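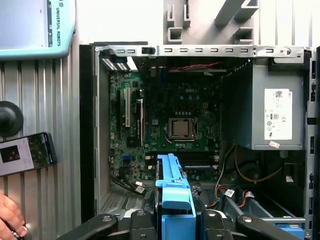 4. Demonstration Procedure

4.1 Task and workcell

The disassembly task was selected for its mixture of coarse and fine contact. A desktop computer tower is placed on its side with the panel removed, and the operator guides the arm through the extraction of internal parts and their placement in a fixture beside the case. Work at the Chávez site began in September and used two modes of instruction: hand guidance, in which the operator moves the arm directly, and remote control through the Ketance console.

Each demonstration covers a single part. The operator approaches, closes the gripper, withdraws along the direction allowed by the chassis, and releases the part at its assigned position. Contact force at the wrist was limited to 40 N in both modes.
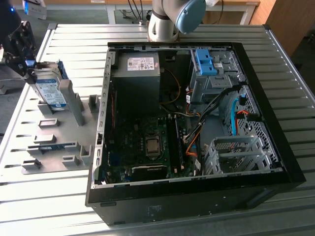

Predetti

Figure 3. Remote-control demonstration with a hard drive held upright at the fixture plate. The open case lies on the slatted worktable.

4.2 Collection

A total of 1,597 demonstrations were retained after review. Seven operators took part, each completing a practice period of 200 minutes before recording. Demonstrations were rejected when the part was dropped, when the case shifted on the table, or when the operator paused long enough to trigger the Clindo timeout.

Hand guidance produced shorter paths in open regions of the chassis. Near the drive bays, where cables cross the approach path, operators preferred remote control — the console allowed them to scale down their motions and to study the wrist view before closing the gripper. 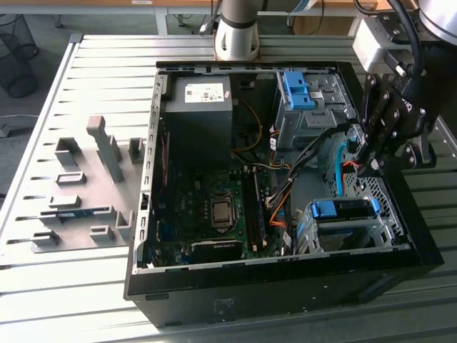 Reading time: 7 min

4.3 Segmentation

Recorded trajectories were divided at changes in gripper state and at the first sustained contact. The resulting segments were labeled as approach, grasp, withdrawal, transfer, or release. Withdrawal segments showed the greatest variation between operators, particularly in the angle at which a part was tilted before it cleared the metal edge of its bay. These differences were preserved in the training set — averaging them yielded paths that passed through the bay wall.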